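Digital Health Users Group, Teixeira clinics
Minutes of the August meeting

I took the minutes again, so they come out the way I talk. If I've got something wrong, email me before the next one and I'll fix it.

We started at 5:30 pm, or near enough, once the speaker phone had been talked into working. Apologies came in from both of the pharmacy reps and from physio.

Minutes of the last meeting
Accepted with one change. I'd written that the Stevetti booking screen was "fine now" and reception would like it recorded that it is fine on the desktops and still hopeless on the tablets. Noted, and sorry!

Shared records (Trasetti)
Most of the evening went on this one. The two bigger clinics have been on Trasetti since autumn and the smaller one is due to switch over in October. We have 181 staff who need a login and 145 of them have done the online training, which leaves 36 to chase. I offered to send the reminder and was told my last reminder went to everybody's junk folder, so the practice managers will do it at handover instead.

There was a fair bit of grumbling over allergy entries. Anything typed into the old free text box comes across as a note and doesn't trigger the warning, and the nurses want every one of those checked by a human before the switch. I'm with them on that. We agreed the checking will be done clinic by clinic, oldest files first, and that October moves if it isn't finished.
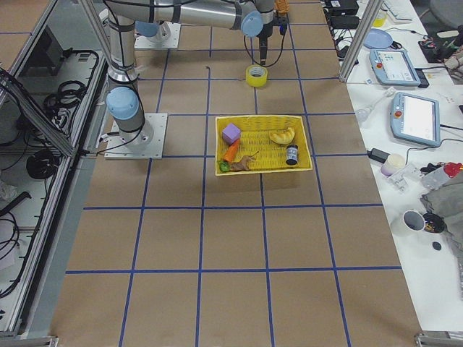
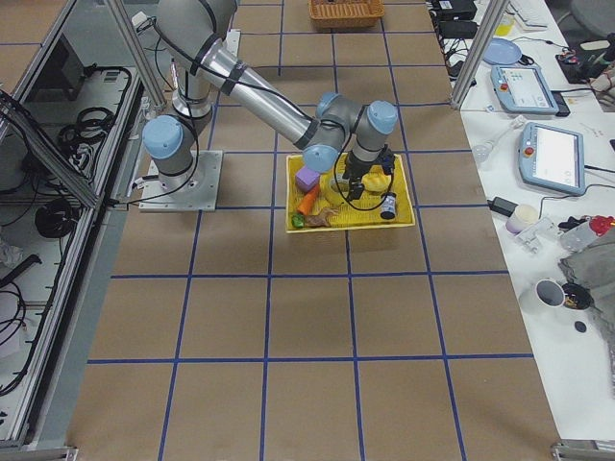 Hospital discharge summaries also came up. They still reach us as scanned letters more often than I'd like, and somebody has to key in the medicines. The regional office has promised a proper electronic feed (they promised it last year as well) and I'm to write and ask for a date.

Home monitoring (Clirkis)
The blood pressure trial has its full 30 patients now, which is lovely, and two more have asked to be put on a waiting list. Readings come through overnight and the nurse on earlies looks at them before the first appointment. The cuffs are behaving. The phone app is another matter: it logs people out after every update, and a few of the older patients simply stopped sending readings until we rang them. We'll print a one-page sheet in large type with the login steps. Translation into Greek and Vietnamese was suggested and everyone liked the idea, so I'm getting a quote.

I asked whether we could have the readings show up in Trasetti instead of on a separate screen. Short answer, not this year. The longer answer had a lot of acronyms in it and I've asked for it in writing.

Privacy and consent
The new consent form runs to four pages and patients are signing it without turning over. We went back and forth on this for ages. In the end we agreed to ask for a plain summary at the front, with the opt-out box on page one where people will see it. Our consumer rep will read the draft before it goes anywhere near the printer.

Money
There's $100 left in the printing budget. The large type sheet comes out of that, and the translation will need a separate request.

Other business
The wifi in the back consulting rooms drops out mid-afternoon. It's been logged twice and I'll log it a third time.
Could whoever has the spare card reader please bring it back to the front desk.

We wrapped up at 6:50 pm. Next meeting is in September, same room, and I'll send the link for those dialling in.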